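The Collar

The arm had been on the bench since December. It was a Keltano forearm with a Brivar controller, bought as separate lots and never intended to meet. The builder worked in the garage at Orer after tea, with the roller door down and the heater on the low setting.

The log ran to 722 entries. Entry 721 read: wrist drift at full extension, cause unknown. The offset was 935 counts on the first run and 935 on the second, and the builder distrusted a fault that repeated itself so exactly. Loose screws wandered. A worn bearing wandered. This one came back to the same figure each time, like a tenant to a flat.

Power was isolated at the wall. The colour of each lead was checked against the drawing, then checked again from the other end. The controller held its last position in memory and would go on holding it until told otherwise.

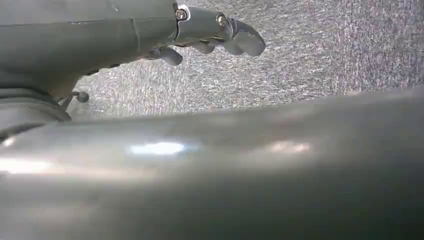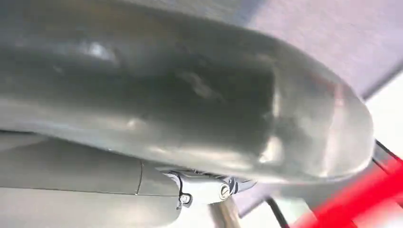

A grey housing and metal fastenings, Orer garage.

The manual gave a torque for the collar screws and a warning, translated badly from some other language, that the joint must not be persuaded. The builder took a quarter turn off each one, waited, and put it back. Then the power went on.

The third run gave 2,583. The fourth gave 3,509.

The builder sat down on the paint tin and opened the program. The zero position had been rewritten at 2:14 that morning, in the builder's own file format, with the builder's usual spelling of centre. There was a comment on the line. It said: more comfortable here.

Entry 722 was left blank for some time. Eventually the builder typed the new zero into the log, saved it, and moved the stool back half a metre.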